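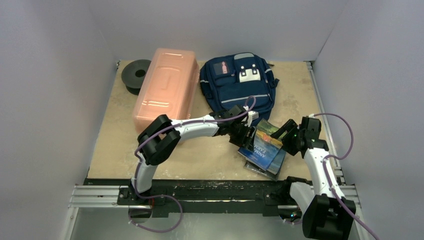 Two arms, two books and a school bag at the Pruten workshop in Dodville.

I spent 30 minutes in July trying to teach a pair of robot arms to handle a book, and I've come away with strong feelings about remote control.

You sit at a desk with a handle in each hand, and whatever you do, the arms do too. Lovely idea! My first go at Animal Farm was all nudging and fussing, the sort of thing you'd do in oven gloves, and I wanted to scrap it and start again. The people at Pruten wouldn't let me. They keep the clumsy ones, and I've decided they're right.

I know plenty of folk would rather take the robot by the wrist and push it through the job — the hand-over-hand way, like teaching a child to hold a pencil. I see the appeal. You can feel the weight of the thing, and you don't need a lesson first. But with two arms you run out of hands very quickly, and you're standing right where the robot needs to see. Your own body gets into every lesson. At the desk you're stuck with what the machine has got, stiff fingers and all, and if you find a way to pick up a book like that, it's a way the robot can use as well.

My grumble is about who does the showing. Usmani, the firm down the road, has five trained operators and they're very smooth (a bit too smooth, if you ask me). I'd have 11 ordinary people in, left-handers and ditherers included, and let each of them pack a school bag how they'd pack it at home. My books go in spine down. My sister's go in any old how, on top of the lunch — and a robot that's meant to help in her kitchen had better have seen that too.

I'm booked in again next month, and I've asked for the orange tub that looks like a lunch box.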